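Packing light, or trying to

Quick one because I have to be up at 5 and the bag is still open on the bedroom floor. Posting anyway or it never gets posted.

So I'm doing the walk again. Brarkcombe to the coast, same as last August, except this time I'm carrying everything myself and not paying the van people to haul it between inns. Partly money. Partly Mirjam, who did the whole thing with a pack the size of a bread bin and has not let it go since.

Last year's bag, for the record, was a disgrace. Two sweaters. A hardback. A hair dryer!! I had the van so I didn't think. Then the van went to the wrong inn on night two and I sat in wet socks in a bar until 9:30 eating chips and reading the back of a fire notice. Never again.

What I have learned since, in no order.

Weigh things. I know, I know. I thought the people with kitchen scales were nuts, and then I put my toiletry bag on ours and it came out at 2161 grams. For toothpaste and creams! That is a small cat. It's now a third of that and all I gave up was shampoo (bar soap does hair, it's fine, it's a bit squeaky) and a tub of foot balm that I'd opened once.

Wear the heavy stuff. Boots on your feet, jacket on your back, even if you're boiling on the train. I will be boiling on the train.

Bags inside bags. I bought a set of the zip ones from Sturkia and I like them a lot, one for tops, one for bottoms, one for underwear and socks. They don't make anything smaller whatever the label says. But I can find a clean shirt in the dark without tipping the whole lot on the floor, and last year I was sharing a room with a very light sleeper, so.

Rolling vs folding. OK this is where I get letters. I rolled everything for years, because somebody on a plane once told me to, and I beleived it. Then this spring I packed the same bag both ways on a rainy Saturday, and folded won. Not by loads. Flat things stack flat and you don't get the sad air gaps between the sausages. T-shirts I still roll because I'm used to it. Anything thick gets folded.

Which brings me to jeans. Every single packing list says don't take jeans. Heavy, slow to dry, miserable in rain, all true, I would say the same to anyone who asked. And I'm taking jeans. One pair, for evenings. After seven hours in hiking pants I want to sit down in a pub and feel like a person, and the stretchy travel trousers I got from Wyss make a noise when I walk. Swish swish to the bar. Swish swish back.

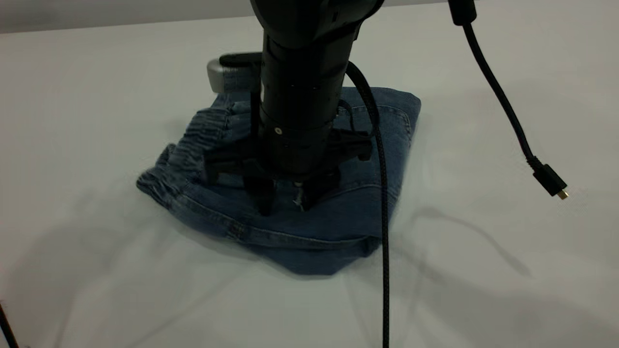
The trick with them, if you're going to be stubborn too, is legs together, then up in thirds, and then they go against your back where the weight should be anyway. Don't put them at the bottom. I put them at the bottom on the practice walk and it pulled on my shoulders the whole way up the hill past the reservoir. Moved them up at lunch, completely different bag.

And empty the pockets first. I found a hotel key card from last year in mine. Sorry, hotel.

Ingeborg Mayrhofer left a long comment on my last post about washing clothes in the sink, thank you Ingeborg, I've read it twice. Her way is to roll the wet shirt up in the room towel and kneel on it. Tried it at home last night with a bath towel and it works, the shirt was dry by breakfast. My knees did not enjoy the tiles. She also says to bring a bit of cord for a line and skip pegs, just twist two lengths together and poke the corners through. Cord is packed.

Current list, as it stands at 10 pm, may change at 10:15:

3 tops, one long sleeve
hiking pants, the ones I'll wear
the jeans
rain jacket and the thin fleece
socks, more than you think
sandals for evenings
soap, toothbrush, sunscreen, tape for heels
phone, cable, the small battery
paper map, because I don't trust the signal past Darer
one paperback, thin, and I've torn out the introduction

That last one upset Mirjam more than the hair dryer did. It's a used copy, it cost 200 of something in loose change at the station stall on my last trip abroad, and the introduction gave away the ending. No regrets.

Things I took out tonight: second fleece, the umbrella, a travel pillow, binoculars (this hurt), a whole separate bag of snacks. There are shops. I keep having to tell myself there are shops. The walk goes through a village most days and I was packing like I was crossing the arctic.

Things still under discussion: the good camera. It's heavy and I always end up using the phone. But then last year there was that morning above Darer with the fog sitting in the valley and the phone pictures came out like gray soup. I'll decide when I've got my boots on. Probably it stays home. Probably.

Also to anyone asking about the pack itself, it's an old one, it was my brother's, the label's worn off so I can't tell you what it is. The hip belt squeaks. I've put candle wax on it, which helped for a day.

Feet are as ready as they'll be. I did the stairs at work every day this month, 141 steps if you go from the parking garage all the way up, with the laptop bag on as training. People have stopped asking.

I won't be posting from the trail, or maybe a line or two if the inn at Darer has got its wifi sorted. Comments will sit in the queue untill I'm back so please don't send the same one four times (you know who you are, and I do like hearing from you). If you've done the last stretch down to the beach recently and the footbridge is still shut, leave me a note before 5 and I'll see it on the train.

Right. Alarm's set. Going to take the sandals out and weigh them one more time.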